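Plendthorpe College, Maternal and Child Health
Handout 2: Screening for gestational diabetes

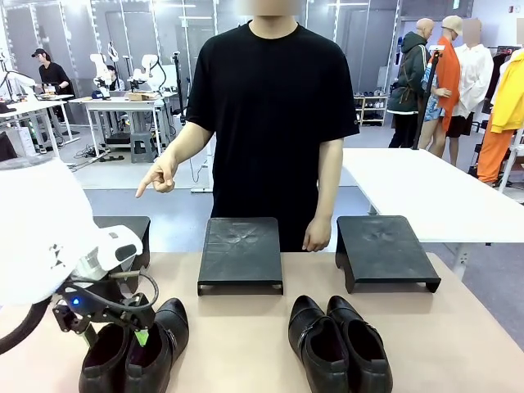

Gestational diabetes is high blood sugar that is first found during pregnancy. Most women have no symptoms, so clinics test everyone between weeks 24 and 28. In the two-step method the patient drinks a glucose solution and has blood drawn an hour later. If that result is high, she comes back fasting for a longer test. Staff should wear short sleeves for draws, like the black T-shirt in the photo -- long cuffs get in the way.

Women at higher risk, such as those with a BMI over 30 or a parent with type 2 diabetes, are often tested at the first visit as well.

Know the difference between screening and diagnosis. The first drink is only a screen.

Reading: Economou, chapter 2. Bring the Prumstead worksheet to lab. The Pangate clinic visits start in February.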